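Cokoma opens orders for its tie-top pantry bags, and I finally get to talk about them

January 6th came and went in our office as "the day the bags go live," so here we are on the other side of it, and I'm pretty excited! I'm Signe Wikström, I run the kitchen and storage side at Cokoma, and I've been living with bags of rice, towels, lentils and winter hats in every corner of my apartment since May.

The short version for anyone in a hurry: orders for the Ravn line of soft storage bags are open now through our online shop and through Stiltitz, our retail partner. The bags come in 3 sizes. A starter roll holds 11 bags, and stores can order the big box of 500. Shipping to homes begins as soon as the first boxes leave the warehouse, and Stiltitz will put the rolls on its shelves in May.

Now the longer version, which is more fun for me. We make a lot of hard containers at Cokoma, and I love them, but they take up the same space whether they're full or have four crackers in them. People kept writing to us about this. They wanted something they could fill halfway, tie off and push into the gap behind the flour. Baltasar Espinoza in our design group had been keeping his own dried beans in plain bags with a knot in them for years, and he was a little smug when the rest of us came around to it.

So the Ravn bag is a bag. It's thin, it's soft, and you tie it. We went back and forth for weeks over whether to add a zipper or a slider (I was on the slider side, I'll admit it) and in the end we left all of that off. There's extra length at the top so you can make a real knot without running out of plastic halfway through. The color took even longer. We wanted a tint that lets you tell pasta from pet food, and we settled on pale blue after trying a green that made everything look like soup.

My favorite way to use one is for soft stuff. Put in a couple of dish cloths or a baby hat, leave a bit of air so it stays puffy, tie it and tuck it in a drawer. For dry food I do the opposite and squeeze the air out with both hands first, starting at the bottom and working up. Lay a towel on the table before you start. Lentils roll.
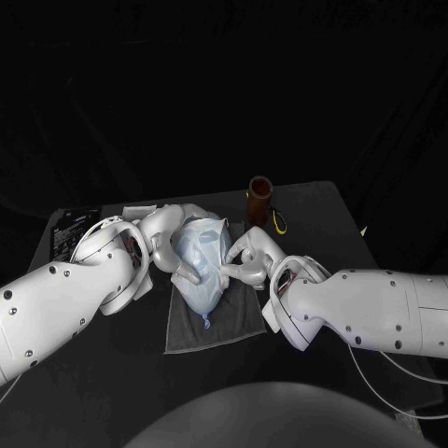 Can I use the same bag again after I've tied it?
Sure you can, as long as you tie a loose knot and work it open with your fingers. If you pull it tight you'll probably end up cutting it, and then you've got a shorter bag.

"I was the one asking for the extra length," says Patricio Echeverría, who looks after production for us. "I have big hands, and on the early ones I couldn't get the knot done. Signe could, so she thought they were fine." He's right, I did think they were fine.

The rolls are packed in a plain carton with a slot on the side, so you can stand it on a shelf and pull bags out one at a time. The carton opens flat when you're done with it. Cenovico is printing the cartons for us, and the label has a blank strip where you can write down which size you've got left, a small thing I asked for and am very proud of.

We'll be showing the bags to store buyers through the spring, and Iolo Vaughan is setting up those visits now. If you run a shop and want to handle a roll before you order, ask him and he'll send you one in each size. We're also putting together a short folding and packing guide for linen closets, with tips from customers who tried the early rolls at home. If you have a good trick, send it in, I read all of them.

Press contact: Zoia Pylypenko, Cokoma press desk. Samples and store visits: Iolo Vaughan, Cokoma trade team.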